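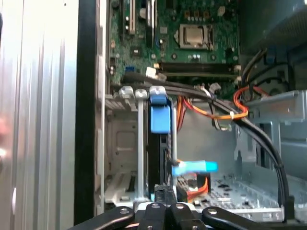
4.2 Component removal from desktop computers

The third task family covers the teardown of used desktop computers, a job still done by hand at most small repair shops. Work was carried out at the Wunau site with one arm running the Rikitz controller. Each trial began with the side of the case open and ended when the target part was in the tray or when 126 seconds had passed. We ran 234 trials over 20 machines, none of which had been used in training.

Figure 4. View from the wrist camera during a drive cage trial. The jaws are at the bottom of the cage, below the blue release tab. Black cables cross the middle of the case, and a loop of orange and red wiring lies to the right.

Rigid parts caused less trouble than expected. The policy found release tabs of differing shape and color in most machines, and grasp errors on metal brackets were rare. Cables accounted for the larger share of failures. A cable that lies across a drive bay must be moved before the part can come out, and it seldom stays where it is put. The planner treats cables as obstacles with a fixed shape, so a path that was clear when computed could be blocked by the time the arm followed it. Zip ties made matters worse, as pulling one wire shifted the whole bundle.

A second source of error was the view itself. Near contact, the jaws hide the feature being grasped, and the wrist camera gives little sense of depth inside a crowded case. Adding a fixed overhead camera at Brollmont, where 2 of the machines were retested, reduced missed grasps but had no effect on cable failures.

We did not measure damage to the boards beyond a visual check. The speed of a trained worker was also not recorded under matched conditions, and the Yoshida task set gives no human times for teardown. The results therefore support use of the system on cases with few loose cables, with a person at hand to clear the rest. Connector unplugging is treated separately in Section 4.3.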